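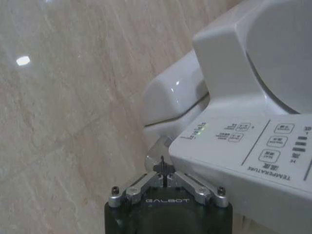 *Beige marble and an electronic toilet seat, Prurow.*

December, late. Margareta swears by the Jarnham water cure: 4 glasses before breakfast and your knees stop aching. Mine ache as before. The leaflet claims 2,844 happy walkers, and I'd like to know who asked them. Vojtěch paid almost 300 for his course and now says he sleeps better – he also gave up coffee the same week, which he mentions only if pressed. I'll finish the bottles, as they're paid for. Must ring Nedelcu about the gutter.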